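**Wurken lifts half-year dividend, for anyone who still likes that sort of thing**

GRUDNESS, October - Wurken, the industrial holding company your parents may own shares in, will pay an interim dividend of 30 cents a share for the half. That is up a cent on last year, and up a cent on the year before that, a pattern the board has been asked to make more exciting and has declined to.

Shareholders on the register at close of business on the record date will be paid into their nominated bank accounts. The company would again like to point out that it stopped posting cheques some time ago. Holders who have not given us bank details are owed their money and will get it as soon as they tell us where to put it.

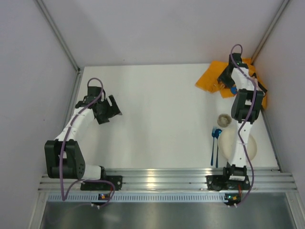

*White tabletop workspace with two robot arms mounted along the near edge.*

The payout ratio for the half is 70 per cent of underlying profit. Analysts have described this as "a bit high" and "a bit low", sometimes in the same week. The board considers it a level at which the company can pay its owners, maintain its sheds and still sleep at night.

Net debt fell again. Management was offered several chances to reverse this during the half, including a stake in a streaming service and a meal-kit business with a very nice logo. Both proposals were read with interest and returned to their senders.

The sale of the Ertürk packaging arm was completed in the period. Proceeds went to paying down the term loan, with the rest held as cash. Shareholders who wrote in asking for a special dividend have had a reply. Shareholders who wrote in asking that we buy Ertürk back have also had a reply, though it took us longer to draft. 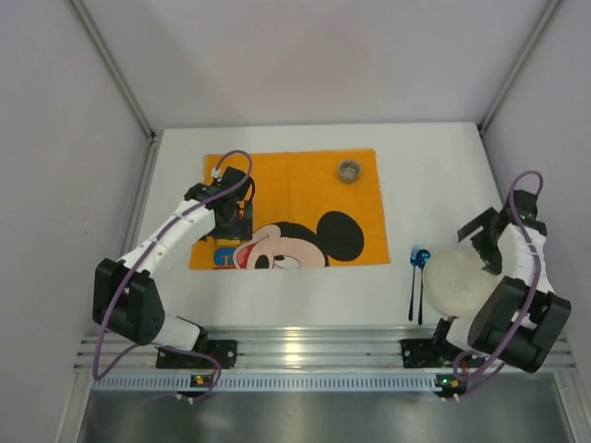 ## Dividend reinvestment plan

The reinvestment plan stays open, with no discount to the market price. Wurken has never seen the sense in selling its own shares cheaply to people who already wanted them. Elections can be changed through the Nalo share registry portal up to 5 pm on the business day after the record date. Elections received at 5.01 pm will apply to the final dividend, and no amount of colourful language over the phone will alter that.

The minimum parcel under the plan is 70 shares. Fractions are rounded down and the leftover is carried forward in the holder's name. The largest balance now being carried forward would buy a decent sandwich.

## Small holdings

Over 2000 holders own parcels too small to sell without brokerage eating most of the money. Wurken will run a sale facility for them this half, free of charge. Letters will explain how to take part and, more prominently, how to stay out of it. Holders who do nothing will keep their shares - we have seen it done the other way round and did not care for the phone calls.

## Outlook

Trading since the end of the half has been in line with expectations, which were modest. Capital spending will stay near last year's level. The company gives no profit guidance beyond the current year, having once done so and been reminded of it at every annual meeting since.

The interim report is on the Wurken investor page. Printed copies can be ordered from the Grudness office and will arrive when the post does.

**Investor enquiries:** Shareholder Services, Wurken, PO Box 1008, Grudness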